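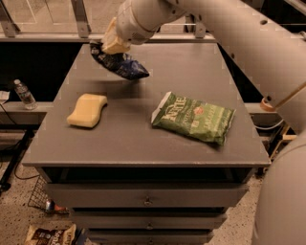

One of our regulars wrote in to ask how anybody could get excited about a chest of drawers, and then she kept going for two pages about her grandmother's! We knew right away she was our kind of person.

About Us

Lennox Drawers & Cabinets is a small furniture workshop on Mukach Street. We take in tired old cabinets, dressers and nightstands, fix what needs fixing, paint them, and send them back out to kitchens, hallways and break rooms. We've been at it since 2000, and we still get a kick out of pulling a stuck drawer free for the first time.

Gray is the color people ask us for most (flat, not shiny), usually with one little round metal knob in the middle of each drawer. It goes with pretty much anything, and a few scuffs on the top don't bother us a bit. We love a top that gets used! Chips, sponges, mail, keys, whatever lands there on a weekday afternoon. A raised lip along the front is great too – pencils stay put.

What we do

Repairs: runners, split bottoms, loose joints, missing knobs. We keep 27 kinds of knob in the shop, and you're welcome to come in and try them in your hand.

Painting: two coats and then a week to harden. Please let it have the whole week. We know it's tempting.

Snack stations: this started with the Uveron office down the road, who wanted a three-drawer cabinet for their break room. Now we do them all the time. Napkins and cups go in the top, the big bags of chips in the bottom, and a sponge stays handy for the crumbs. Jalapeño seems to be the flavor to beat around here.

Saturday Bench

In October 2018 we opened our back bench to anyone with a drawer that sticks. It runs from March through the fall, there's room for 7 people at a time, and the wax is on us. Our neighbors at Jomov Hardware lend the clamps.

Come by, bring a drawer, stay for a snack.

Home | Repairs | Painting | Saturday Bench | Contact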